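The Cups of Kimaro Street
A short story

1. The letter

When the letter came from Trindow, Musyoka Ndung'u was washing the floor of the shop, and he did not want to open it with wet hands. He put it on the counter, beside the scale, and went on washing. His father used to say that a letter can wait but a floor cannot, and although Musyoka never understood this completely, he had always obeyed it.

The letter was dated Thu 20 October. It was from Faith Mwakalinga, whom he had not seen since they both left the school in Gresisden. She wrote that her mother had died in May, and that she was coming to sell the house on Kimaro Street. She would stay for 4 days. She asked if the shop was still his, and if he still drank tea with too much sugar.

He read it two times. Then he closed the shop one hour early, a thing he had done only for funerals and once for a toothache.

In the evening he looked for good cups. He had cups, of course, but they were the kind a man buys when he expects to drink alone. One had a crack, and the other had the name of a bank which was closed many years ago. He thought of Faith's mother, who had kept her cups in a row near the window and who gave the blue one always to him, because he was the guest who came most often. He had been nine years old and very proud of that cup.

The next morning he took the bus to Wisotside. It is 70 kilometers, and the road is bad after the bridge. A woman next to him was carrying a hen in a basket, and the hen looked at him all the way with one orange eye. He did not know what he would say to Faith. He tried some sentences in his head, but each of them sounded like a sentence for a customer.

In the market at Wisotside he bought two cups, both blue. The seller wanted to give him four for a better price. Musyoka said that two were enough, and then, on the bus home, he was sorry, for it seemed to him that he had told a stranger something private.

At home he cleared the table and washed it. He cut an orange, as her mother did when visitors came, and then he sat and looked at what he had prepared, and it was still not evening. 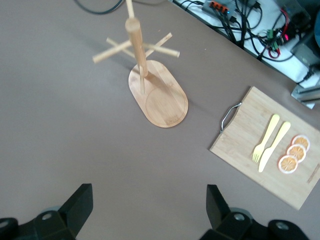

2. The visit

She came on foot, from the side of the church, so he did not see her until she was already at the door. She was wearing a gray coat and her hair was short. He had prepared himself for a woman who had become old, but he had not prepared himself for one who laughed before she said good evening.

"You have the same sign," she said. "The paint is falling from the same letter."

"I paint it every second year," said Musyoka. "It always falls from that letter."

They sat down. He put the blue cup in front of her and the other blue cup in front of himself, and he poured the tea. She turned the cup slowly by its handle and did not drink. He was afraid that he had chosen wrongly.

"I gave them away," she said after some time. "Mother's cups. Yesterday, the whole box. A neighbor asked for them and I said yes, because I was tired and there were so many boxes. And at night I woke up and I thought, one of those was not mine to give."

Musyoka looked at the sugar. He wanted to tell her that it did not matter, but it was not true, and she had come a long way.

"It had a small mark under the handle," he said. "Like a fingernail."

"I know," said Faith. "I made it. I dropped it in the sink and I told Mother it was you."

He remembered then that for one week, when he was nine, her mother had given him the brown cup, without any explanation, and after that the blue one again. He had thought about it many times during his life. He had even believed, for some years, that he had said something rude about the soup.

"Roughly 70 times I thought to write you this," she said. "It is a stupid thing to write in a letter."

"It was the brown cup," said Musyoka. "All week."

She began to laugh again, and she covered her mouth with her hand, and then he was laughing too. The tea was too sweet. Outside, the boy from the bakery was pulling down his shutter, and she asked if there was more water in the kettle, and he got up to see.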